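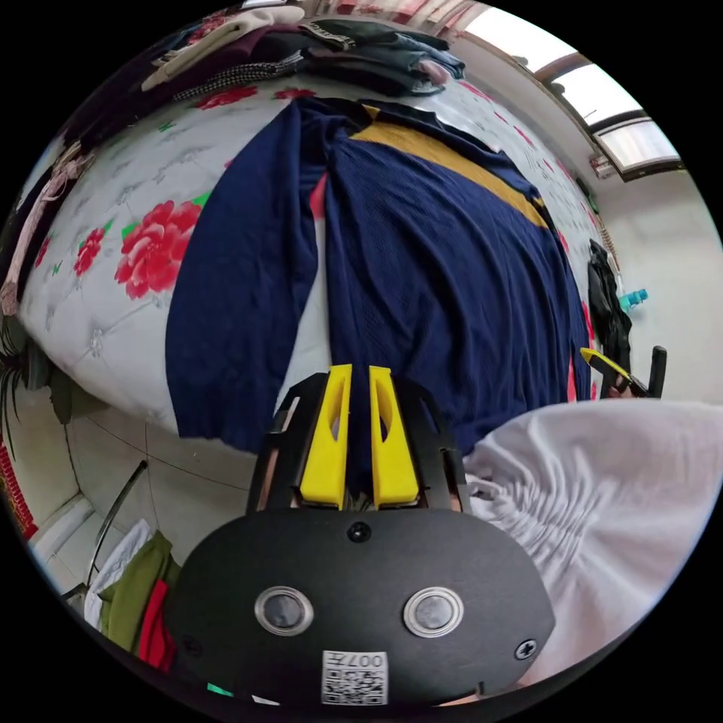 Hand-held grippers at work on the laundry, with a navy knit laid out on the bed.

Opinion: Pay for the Slow Demonstrations
By Sharon Owino

Programs that teach robots by hand usually pay by the finished demonstration. The Skillano household program, which I advise, has done so for two years. I believe the practice should end before the next round of work begins in February.

A per-piece rate rewards speed. Demonstrators learn to choose the easy shirt and to set aside anything that twists or clings. The resulting records are tidy, and a robot trained on them will have little to draw on when a sleeve lies under a collar. In our last internal review, 19 of 103 folding demonstrations had been marked for rejection only on the ground that they ran long. Several contained the most careful handling in the set.

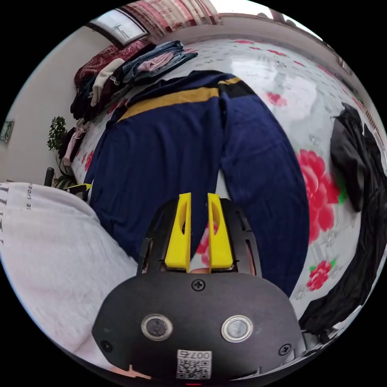 Household work is difficult to price by the piece. A fair rate for one garment may be quite unfair for the next, and the person holding the gripper is the first to know it. A dark garment spread flat on a rose-print sheet, with more clothes piled at the head of the bed and a crumpled black one to the side, represents several different jobs. A single rate treats them as one.

My colleague Shabani Kirui has argued that hourly pay will raise costs, and he is correct. The Stiltard office should accept that cost, publish the hourly rate, and keep long demonstrations in the record unless a reviewer gives a written reason to remove them.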